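Bernholm Distribution > Equipment Planning > Posts > Thread: two-arm packing cell

1/ The Bernholm Equipment Planning Office is publishing its working notes on the proposed purchase of a two-arm packing cell. Site managers have asked for the figures and the open points in one place. This thread sets them out in short posts.

2/ The proposal concerns light retail packing: snack bags and similar soft packages going into paper carrier bags with handles. Cartons, glass and chilled goods are outside the request and have a separate budget line.

3/ The ceiling approved for planning purposes is $135 thousand. That figure covers the arms, the enclosure, delivery, installation, training and the first set of spare parts. It does not cover floor repairs or changes to the electrical supply at a receiving site.

4/ Two suppliers responded in full. Sadell offers a complete cell with a service plan. Dursun offers arms and grippers only, leaving the enclosure and wiring to the buyer. A third supplier withdrew before pricing.

5/ Siwan Meredith leads the purchase. Emrys Sayce is responsible for the site survey. Questions about the budget line should go to Aled Ruddock, and questions about staffing to Siwan Gwilliam.

6/ The task under review is easy to describe and hard to specify. A paper bag stands open on the work surface. One arm may steady the bag while the other places a package in it. Packages are soft, shiny and of different sizes, and they do not keep their shape when held. 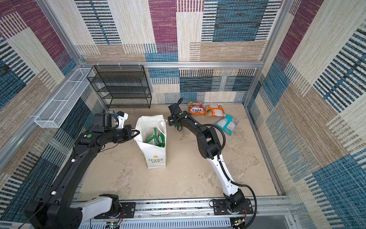
Bag packing task: paper carrier bag between the two arms, further packages to the right.

7/ The first lesson for the budget is that two arms should be priced as one item. The early worksheet listed the second arm as an option. With a paper bag that can fold or tip, the office no longer considers a single-arm layout a fair comparison.

8/ The second lesson concerns the mounting. Both arms share a rail at the front of the cell. A shared rail keeps the distance between the bases fixed and makes it simpler to move the whole assembly. It also means that work on one arm will normally stop the other.

9/ Sites should therefore plan downtime for the cell as a unit. The draft service schedule from Sadell assumes this. The Dursun schedule treats each arm separately, and we have asked for it to be redone.

10/ On running hours: our cost model uses 600 hours in the first year. This is a cautious figure. It allows for training, for slow weeks in February, and for the time staff will need to learn which products the cell should not be given.

11/ Managers have asked why the model does not use full shift hours. A cell that is idle while someone clears a crushed package is still on shift, and we do not wish to count those hours as productive. Siwan Gape has prepared a note on how time will be logged.

12/ The planning life of the cell is 5 years. Grippers, finger pads and cables are treated as wear items and will not be spread over that period. They belong in the yearly operating budget of the receiving site.

13/ We draw attention to cables in particular. A cable loop that follows a moving arm bends with every cycle. Both quotations list replacement cable sets, but only one gives a lead time. Any order will require a lead time in writing.

14/ Wrist cameras are the next line. Each arm needs its own, since the view into an open bag changes as soon as a gripper enters it. The worksheet now carries two cameras and one spare, with mounts.
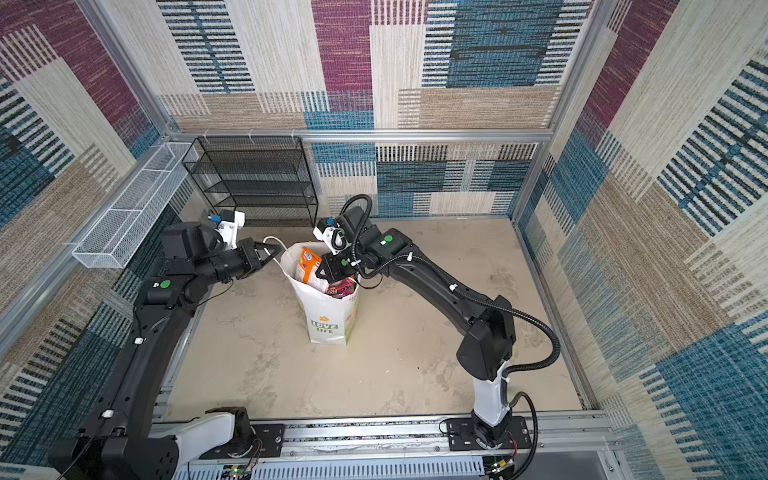 Photo: Bernholm Equipment Planning Office

15/ Reaching into the bag raises a question of clearance. The opening has to admit the gripper as well as whatever is already inside. Sites that use narrow bags should send us the inside width at the top before the specification is closed.

16/ Please do not measure a flat bag. Open it, stand it up as it would stand at the packing point, and measure between the handles and from front to back. Two sites sent flat measurements last time and the figures could not be used.

17/ Handles deserve a line of their own. Rope handles may stand up or fall across the opening. The acceptance test will include both conditions, and the supplier will not be permitted to tape or trim handles beforehand.

18/ Product range: each site should name the packages it intends to run. A list of product codes is enough. If a package changes size or material during the year, the site should tell this office, as a change may call for new finger pads.

19/ We have been asked whether the fabric wall covering in the cell is part of the purchase. It is not. Wall covering is not priced in either quotation. Sites may propose their own finish provided it is fixed flat and stays clear of the arms.

20/ Shelving and baskets inside the enclosure are priced under fittings. They are inexpensive, and they also take up reach. A fitting placed in the wrong position can cost more in lost working area than it did to buy. Please have Emrys Sayce approve the position of each one.

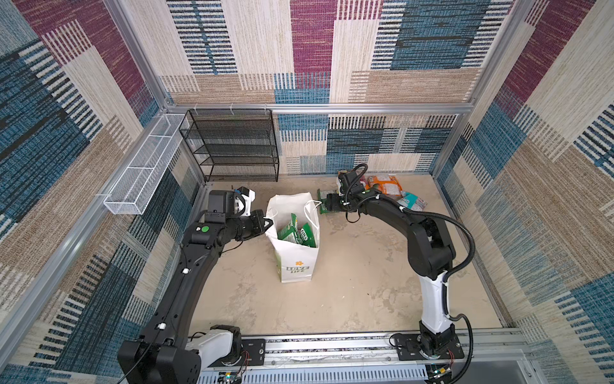 21/ Staffing estimates follow from this. The cell requires a trained attendant on each shift where it runs, though that person may cover neighboring stations. Siwan Gwilliam's estimate places attendance at 40 percent of one position per shift, falling only if the logged stops support it.

22/ No site should reduce its packing roster on the strength of a quotation. Roster changes will be considered after the first full year of logged hours, and they will be discussed with staff before any decision is taken.

23/ Training is priced for two attendants and one lead per site. Additional places may be bought at the rate in the supplier's offer. Sites with high turnover should budget for additional places at the outset, when the trainer is already present.

24/ Software is the line with the greatest risk. Sadell licenses its Sorine control package by the year. The first year is included. Later years are not, and the renewal price in the first offer was left open. We have asked for a fixed price for the full planning life.

25/ Dursun includes its software in the purchase price but charges for updates. The office has no view yet on which arrangement costs less. The answer depends on how many updates a site would need, and neither supplier has given a firm number.

26/ Comparing totals: once an enclosure, wiring and outside labor are added, the Dursun option uses almost all of the approved ceiling. Sadell's complete cell falls under the ceiling as well, but leaves little for spares if the license price rises. Neither option should be described to staff as the cheaper one at this stage.

27/ Several managers asked that the test judge the condition of the package as well as its position. We agree. A bag of snacks that reaches the right place with its contents crushed is a loss to the customer. The acceptance sheet now has a column for the seam, a column for visible creasing and a column for the contents.

28/ Grip force settings must be adjustable by the attendant without a service call. This was a preferred item in the first draft. It is now a required item.

29/ Barcodes are a related matter. The present request does not include scanning inside the cell. Where a site must scan each package, it should scan before the package enters. Asking the arm to turn a soft package toward a reader would add time and cost that have not been studied.

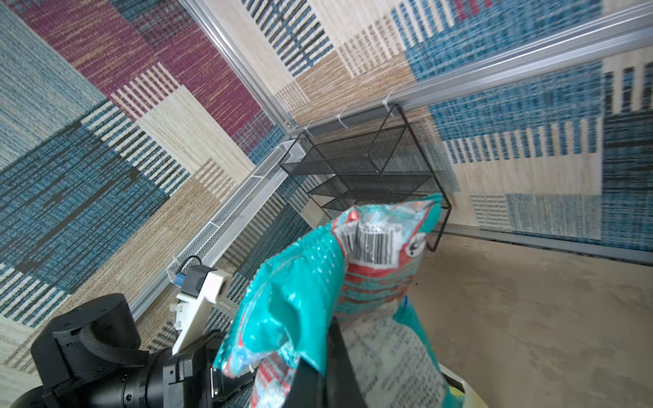 30/ What sites should send us:
- inside measurements of every bag type, opened and standing
- the product codes to be run in the first year
- a floor plan showing power, doors and walking routes
- the name of the proposed lead attendant
- any noise or lighting limits at the packing point

31/ Floor plans may be drawn by hand if the measurements are clear. Please mark the direction in which doors open. The enclosure must be reachable from the front for service, and a cell that has to be moved for each visit will not be approved.

32/ Lighting is often forgotten. Shiny wrappers reflect overhead lamps, and strong reflections may affect what a camera can use. If the packing point is near a window, please say so and note the time of day when sun reaches it.

33/ Order of decisions: specification first, then revised quotations, then a supervised test with the site's own bags and products. Funds will be committed only after the test sheet has been signed by the receiving site and by Siwan Meredith.

34/ The supplier bears the cost of a repeat test where the first is not accepted. Both suppliers have agreed to this in principle. The exact wording is with our contracts desk.

35/ Leasing was considered and has been set aside for this round. The lease terms on offer required a minimum number of running hours higher than our first-year model, and a site would have paid for time it did not expect to use. Leasing may be reviewed at a later budget round.

36/ Used equipment is also outside this round. We had no reliable way to establish the remaining life of the joints and cables on the units offered.

37/ One correction to our earlier notice: it stated that installation was charged per arm. Installation is charged per cell in the Sadell offer and by the hour in the Dursun offer. The worksheet has been corrected, and sites holding a printed copy should replace it.

38/ Replies to this thread are read by the office but are not a formal submission. Measurements and plans should be sent through the planning desk so that they are filed with the correct site.

39/ Revised quotations will be posted as a new thread when both are in hand. Until then, sites should not contact either supplier about price.

Contact the planning desk | © Bernholm Distribution | Back to top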